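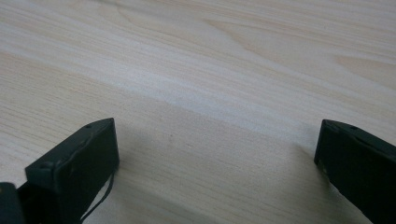

Drollon Gift and Interest Register

Category: Public Sector Forms & Registers

The Drollon register is a bound book for recording gifts, hospitality and outside interests declared by elected members and staff. It is used by town and county offices, school districts, water boards and other public bodies that have to keep a written record and show it on request.

Each entry takes one line across a double page. The columns are date of entry, name and position, what was offered, who offered it, estimated value, accepted or declined, and initials of the receiving officer. There is a wider column at the far right for notes, such as where a declined gift was returned to or which vote a member stepped out of.

Pages are numbered in print and sewn in, so a missing sheet shows. Corrections are made by ruling through the line and entering it again below. Please don't use correction fluid on the pages. It cracks when the book is closed and most auditors will ask about it.

The standard book has 60 double pages. A small office will usually fill one in a year or two. Larger bodies tend to keep one book per department and bring them together when the annual return is due.
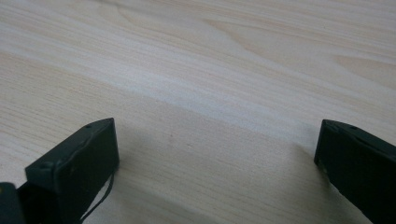 Photo: Rosine Charpentier

The first 4 pages are left for your own rules. Most offices paste in their gift limit and the section of the code of conduct that applies. We don't print a dollar limit in the book, as limits differ by state and are changed from time to time. Check yours with your clerk or attorney before you start a new volume.

Two versions are available. The Rellby has a stiff cover and lies flat when open, and suits a front counter where the public may ask to read it. The Katley is the same inside with a soft cover and costs less. Both come in dark green or gray. Covers can be stamped with the name of the office and the volume number. Allow 12 working days for stamping. Plain books ship in 7.

Loose declaration slips are sold separately in pads. A member can fill one out after a meeting or a trip and hand it in, and the clerk copies it into the register. Keep the slips with the volume they belong to.

Nørgaard archive boxes fit three filled volumes and are listed under Storage. The older tall format was dropped in May and can't be reordered. Offices part way through a tall volume can finish it and move to the current size after that.

Contact us | Ordering and returns | Copyright Drollon. All rights reserved. | Back to top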